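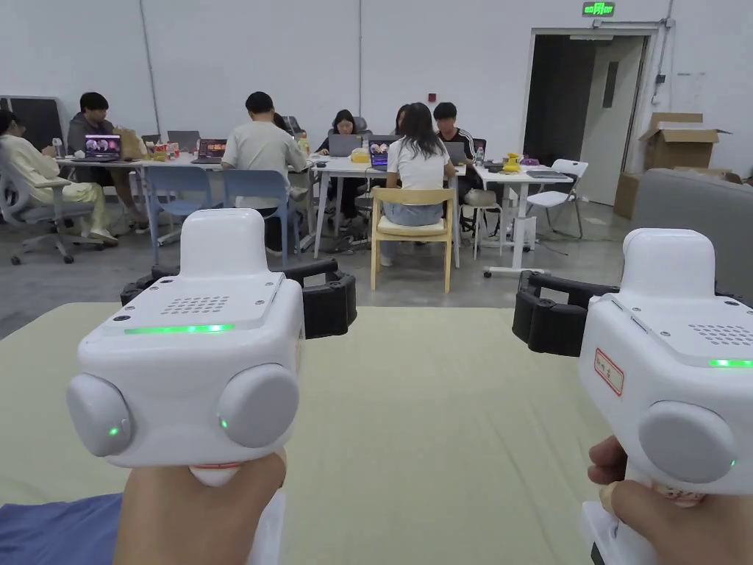 4. Setting up the folding mat and folding shirts

Read section 3 first if the mat is brand new. It needs to be unrolled and left flat a while before you use it.

4.1 Where to put it

1. Pick a spot on hard floor. Concrete is fine, carpet makes the mat creep.
2. Leave walking room on every side. If people are working at tables in the same room, keep the mat well clear of their chairs. Wheeled chairs roll back further than you think.
3. Long side toward you.
4. Wipe the top with a dry cloth. No sprays.
5. Sheet on, if you use one. Smooth from the middle out. Small ripples at the far corners are OK, ripples where the shirt goes are not. They print through into thin cotton.

Note: the Lultwood cover and the Fukell cover are NOT the same size. Fukell is 11 cm shorter and will pop off at one end. Check the tag.

Caution: don't stand on the mat in shoes. Don't drag it by the cover, lift it from underneath.

4.2 Sorting before you start

1. T-shirts in one pile, long sleeves in another. Anything with buttons goes back to the rack, see section 6.
2. Turn everything right side out. Check the pockets on anything that has them.
3. Damp shirts go back on the line. Folded damp = smells by the next day and the whole stack has to be redone.
4. Small pieces and odd cloths go to one side, never under the shirt you're folding.

4.3 Folding a short-sleeved T-shirt

1. Lay the shirt out flat, front down. Collar away from you.
2. Pull at the two bottom corners untill the hem is straight. Gently, knits stretch.
3. Smooth the middle with a flat hand. Big creases only, don't chase the little ones.
4. Fold one side in toward the center line. Sleeve comes along with it.
5. Fold the sleeve back on itself so it stays inside the edge.
6. Same on the other side. The two sides should meet or just overlap.
7. Bring the hem up to the middle. Then once more to just under the collar.
8. Turn it over. Collar should be on top and centered.
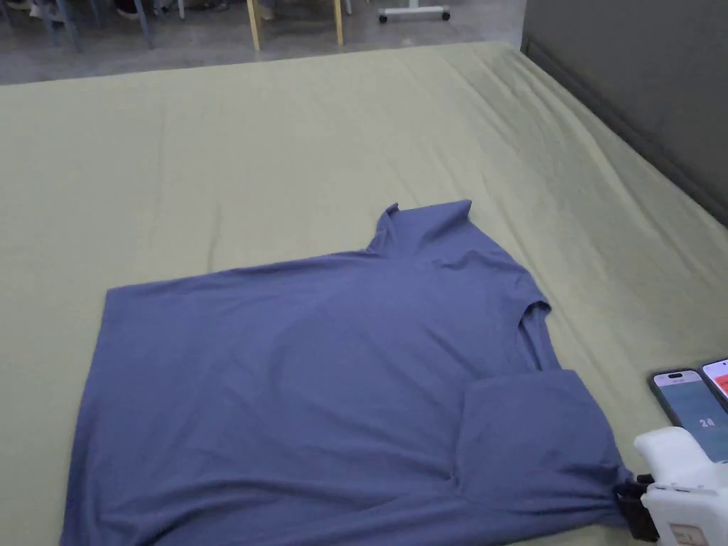
Fig. 4-2. Blue-grey T-shirt, partly folded, flap laid over the body.

If the flap sits crooked: don't tug the top layer. Take hold of the bottom corner, lift, lay it down again. Tugging only bunches the cloth and you get a diagonal crease that won't come out in the stack.

If the collar pokes up: open the last fold, press the shoulder flat, refold.

If a sleeve keeps sliding out past the edge: step 5 was skipped. Go back.

Note: phones and other small things are better kept off the mat. If you have to have one there, keep it near the edge, away from the shirt. Things do get folded in. We've had one go all the way to the shelf in a Song bag.

4.4 Stacking

1. Folded edge toward you, every shirt the same way round.
2. Max 13 shirts to a stack. More than that and the bottom ones shift.
3. Slide a Dritell board under the stack to carry it. Both hands.
4. Large and XL get their own stack, even if there's only a couple.

Caution: boards are rated for 3,000 g. Heavy cotton adds up fast, so weigh a stack if you're not sure.

4.5 Care of the mat

Wipe down after every session. Wash the sheet at low heat, no softener (makes it slippery and the shirts slide around). Turn the mat end for end after every 300 shirts or when the middle starts to feel thin, whichever is first.

Store flat if you can. If it has to be rolled, roll it loose with the top side out and don't put anything on it.

Worn covers: tell Riaan Nkuna. Missing boards or bags, Peiyu Tian. The June version of this section had the steps for sleeves in teh wrong order, please throw it out.

Section 4 revised September 5, 2019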